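分类:新闻稿 / 办公收纳 / 小件物品管理
打印本页 | 用电子邮件转发

Vetasent在Broltudby办公区推出“Utlow”小件归位服务,首批覆盖69个工作间

七月,Broltudby讯——办公用品整理服务商Vetasent宣布,面向中小型办公室的小件归位服务“Utlow”在Broltudby办公区投入使用。首批参加的共有69个工作间,分布在办公区的南楼和北楼。服务内容包括转接头、短线、读卡器、存储卡、螺丝、电池和文具小件的清点、分类、入格与定期复查。配套的格位登记表“Simiyu”同时开放下载。

Utlow处理的是办公室里最小的一类东西。一张桌子上的显示器、键盘和电话通常有固定位置,转接头和螺丝则往往散在笔筒、抽屉角落和旧包装盒里。Vetasent在筹备阶段清点了首批工作间的小件物品,登记在册的共4000件,其中数量最多的是各类线材和转接头,其次是回形针以外的金属小件,再次是不同规格的电池。

“清点的时候,很多工作间能找出三四个同样的转接头,可是要用的那天又找不到一个。”Utlow项目负责人Bogumił Kalinowski说,“东西是够的,缺的是一个大家都知道的位置。”

服务分四步进行。

第一步是集中。工作间使用者把桌面、抽屉和柜子里的小件全部取出,放到一张铺有白色衬底的桌子上。Vetasent建议使用平整的白板或白纸作衬底,深色的转接头、细小的螺丝和透明的卡套放在白底上都容易辨认。衬底上先不放任何容器,所有物品摊开摆放,彼此不叠压。

第二步是辨认。每件东西拿起来看接口、看型号、看有没有损坏。接口相同但用途不同的转接头要分开登记,例如一端是USB-C、另一端是耳机孔的,与一端是USB-C、另一端是USB-A的,记在两行。说不出用途的东西单独放在桌子一角,由工作间成员在当周内认领。到期无人认领的,转入楼层共用格。

第三步是入格。Utlow采用带透明抽屉的小型收纳盒,常用的规格为三行三列,共九格。最常用的物品放在上面一行,备用件放在中间一行,较重的金属件和电池放在最下面一行。每格只放一类东西,装到抽屉高度的三分之二为止。抽屉外不贴长标签,只写格号,名称和数量写在登记表里。

第四步是复查。入格后每月检查一次,每个工作间用时20分钟,内容是核对格号、补充消耗品、把放错的东西移回原格。复查由工作间自己完成,也可以预约Vetasent的整理员到场。
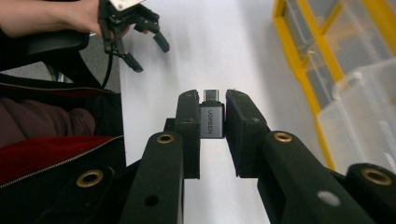 印有UGREEN字样的USB-C转接头 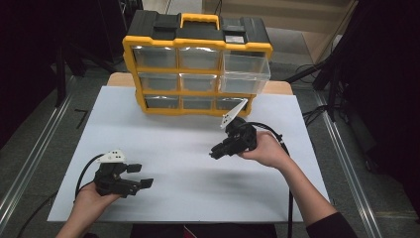 黄框黑顶的九格收纳盒,抽屉为透明塑料

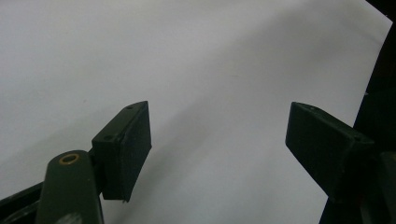

白色纸面

在抽屉的选择上,Vetasent试用了几种不同的收纳用品。铁盒结实,但打开之前看不见里面有什么,使用者要一盒一盒翻。敞口的分隔盘取放方便,搬动时东西容易滑到旁边的格里,放久了也会积灰。拉链袋占地最小,适合线材,不适合短小的硬件,小零件会卡在袋角。透明抽屉的体积比拉链袋大,优点是不用打开就能看到存量,抽屉可以单独拉出来放到手边,用完再推回去。

带提手的款式更受共用工作间的欢迎。Broltudby办公区有不少工作间由两家公司分时段使用,上午一家,下午一家。收纳盒可以提到会议桌上,也可以在交接时收进柜子。Vetasent提醒使用者,提起之前要把所有抽屉推到底,并用手按一下最上面一行。抽屉没有推到底就移动收纳盒,里面的小件可能掉出来,抽屉本身也容易被门框碰到。

关于格位的安排,Utlow没有规定统一的顺序。首批工作间中有会计事务所、翻译公司、牙科器材经销商和一家修表铺,常用的东西差别很大。会计事务所的上面一行放的是印章垫、回形针和翻页用的指套;翻译公司放的是耳机转接头、录音笔电池和读卡器;修表铺把全部九格都用来放表带销和后盖垫圈,另外加了一只收纳盒放办公用品。Vetasent只要求三点:同类放一格,格号不重复,登记表与实物一致。

首批共发放收纳盒118只。每个工作间至少领取一只,物品较多的工作间领取两只或三只,其余用作楼层共用格。楼层共用格设在茶水间旁边的搁架上,存放无人认领的物品和各工作间愿意共享的备用件。取用时在搁架旁的登记本上写工作间号、物品名和取走的数量,归还时划去这一行。借用期限为五个工作日,到期还需要使用的,重新登记一次。

“共用格里最常被借的就是转接头。”Kalinowski说,“开会前十分钟有人跑来找,笔记本只有一种接口,投影那头是另一种。以前他们会挨个敲门问,现在先去看搁架。”

Simiyu登记表是一张可以打印的单页表格,也有电子版。表格左侧是格号,中间是物品名称和接口或规格,右侧是数量和上次复查的月份。电子版可以按物品名称搜索,搜索结果显示所在的工作间和格号。工作间可以选择不公开自己的登记表,只公开共用格部分。到目前为止,多数工作间选择公开转接头和线材两类,其余内容仅供内部查看。

登记表对名称的写法有一些规定。同一种东西在不同公司叫法不同,有人写“转接头”,有人写“转换头”,也有人直接写“小灰头”。Simiyu要求先写接口,再写用途,最后写颜色或品牌,例如“USB-C,接耳机,灰色”。品牌只在物品上印有清楚的文字时填写,看不清的留空。型号字迹磨损的,不凭印象补写。这样做的目的是让没有见过这件东西的人也能从登记表里找到它。

螺丝和垫圈的登记单位为“格”,不逐个计数。存量低于抽屉高度的四分之一时,在备注栏画一个圆圈,表示需要补充。电池按规格登记,新电池与用过的电池不得放在同一格。用过的电池放进各楼层的回收筒,不进入收纳盒。纽扣电池一律放在最下面一行,并保留原包装;有儿童出入的工作间应把纽扣电池放在上锁的柜子里。

存储卡和U盘的处理方式与其他小件不同。Vetasent的整理员不读取任何存储设备的内容,也不把存储设备放入楼层共用格。清点时遇到存储卡,整理员将其放入纸袋,封口后交给工作间负责人。工作间负责人确认之后,可以自行决定是否入格。门禁卡、钥匙和印章本体同样不在整理范围之内,清点时请提前收好。

在线材方面,Utlow建议把长度在一米以内的短线绕成圈,用布质扎带扎好再入格。超过一米的线放在挂钩上,不放进九格收纳盒。线头朝外,便于看清接口。绕圈时不要拉紧,线圈的直径以能平放在抽屉里为准。接头处已经开裂或露出内芯的线不再保留,放入电子废弃物箱,由办公区统一处理。

Vetasent还整理了一份桌面准备说明,供自行清点的工作间参考。桌子应靠近窗户或灯具,桌面先擦干净,再铺衬底。衬底如果是纸,四角用胶带固定;如果是板,要确认板面不晃动。收纳盒放在桌子靠里的一侧,抽屉面朝操作者,前方留出摊放物品的空间。拿取转接头时捏住外壳,不捏金属接口。放入抽屉时,先把抽屉拉出一部分,放好后推回,再拉下一格。同时拉开几个抽屉容易放错,上面的抽屉也会挡住下面的。

两个人一起整理时,可以一人辨认、一人入格。辨认的人报出接口和用途,入格的人重复一遍再放。这种做法比一个人单独整理多占一个人手,登记的差错较少。一家翻译公司在清点时采用了这种方法,整个过程在一次午休时间内完成,登记表当天就贴在了柜门内侧。

参加服务的工作间在使用中也提出了一些意见。有的工作间认为九格不够用,希望提供更多小格的款式。有的认为格子偏小,放不下带长尾线的转接头。还有一家设计公司希望抽屉正面能夹一张小卡片,用图形代替文字,因为公司里的几位同事使用不同的语言。Vetasent已经把图形卡片列入下一版登记表的附件,首批图形包括转接头、读卡器、电池、扎带和螺丝。更大格子的收纳盒正在选型,确定之后将另行通知。

对于搬动中出现的抽屉错位,Vetasent给出的办法是把抽屉整个抽出,检查滑轨上有没有夹住纸屑或扎带,清理之后再装回。抽屉之间外形相同,装回时容易换了位置,因此格号应当写在抽屉正面和框架两处。两处号码一致,才算归位。号码用油性笔书写,需要更改时用酒精棉片擦去。

清洁方面,透明抽屉用湿布擦拭即可,不要使用粗糙的百洁布,以免划花表面。抽屉擦过之后敞开放置,完全干燥再装入金属件和电池。框架和提手上的灰尘用软毛刷清理。每次清洁前,把格内物品按格号放在纸上,逐格擦、逐格放回。

Utlow服务的收费分为两部分。首次整理按工作间计费,费用包括一次到场清点、收纳盒和登记表的建立。之后的复查自行完成的不收费,预约整理员到场的按次计费。已经有收纳盒的工作间可以继续使用自己的,首次整理的费用中相应扣除收纳盒部分。自带的收纳盒须为透明抽屉或透明盖,每格可以单独取出。具体价目可以向Vetasent在Broltudby的服务台索取。

Broltudby办公区内尚未参加的工作间可以随时报名。报名时需要提供工作间号、使用人数、常用设备的种类,以及是否与其他公司共用房间。服务台收到报名后安排到场时间,上午场为九点半开始,下午场为两点开始。清点当天,工作间应至少有一位熟悉物品的成员在场,便于确认用途。桌面大小不够的工作间可以借用北楼一层的长桌。

第二批服务将向办公区外的小型工作室开放,优先接受修理、裁缝、摄影和电子制作类的工作室报名。这类工作室的小件数量较多,规格较细,Vetasent会在到场前先寄送空白登记表,请使用者列出最常用的十类物品。登记表寄回后,由整理员拟出格位草案,双方确认后再安排到场。草案在清点过程中可以修改。

“格位定下来以后,头一个月一定会改。”Kalinowski说,“有一格总是空的,有一格总是满的,那就换。登记表上留了两栏空白,就是给改动用的。”

Vetasent在每次复查后汇总各工作间的改动,并将常见的格位排列做成参考页,随登记表一同提供。参考页不标注公司名称,只写行业和人数。首份参考页包含会计、翻译和修理三类,后续将加入教育培训和诊所。愿意提供自己格位排列的工作间,可以把填好的登记表交到服务台。

关于Vetasent
Vetasent从事办公室与工作室的物品整理、登记和复查服务,在Broltudby办公区设有服务台和样品架。Utlow为其小件归位服务,Simiyu为该服务使用的格位登记表。

关于登记表的使用
Simiyu登记表可供个人和单位打印使用。转发时请保留页脚的版本号。修改栏目名称后的表格请勿继续使用Simiyu的名称。

媒体联络
Vetasent新闻联络处,联系人:Bogumił Kalinowski
地址:Broltudby办公区北楼一层服务台
采访和拍摄需提前预约,工作间内的拍摄须征得使用者同意。

标签:收纳 抽屉盒 转接头 办公室整理 Broltudby

联系我们 | 版权所有 Vetasent | 返回顶部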